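2 Dec 2021
By Gemechu Gidey

Where Mugs Go: Storage in Shared Kitchens at Zurodbridge

For my project I looked at how students in two residence halls, Bogale and Urik, store their cups and mugs. Both halls have one kitchen per floor. I picked this topic after my floor in Urik ran out of clean mugs most evenings in November, even though the cupboard was supposed to hold plenty.

I handed out 90 paper surveys and got 80 back. The survey asked where people keep their mugs, how often they wash them, and whether they had lost any this term. I also visited each kitchen in the evening and took notes.

Most people in Bogale keep mugs in their rooms. In Urik the shared cupboard is more common, and 20 students there said they had lost a mug. Several wrote that stacked mugs get chipped or stuck inside each other. 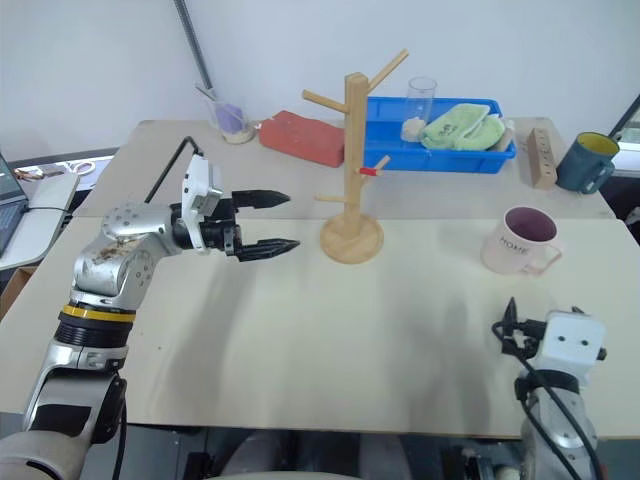 Hanging storage came up in the comments more than I expected. Students liked that a mug on a hook is easy to spot and does not get stacked. A wooden mug tree like the one near the middle of the table takes up little counter space, but the Bogale counters are narrow and already hold a kettle and a toaster. Wall hooks would fit better there.

The survey did not ask about travel cups, so I left them out of the totals. My survey form and kitchen notes are in the appendix.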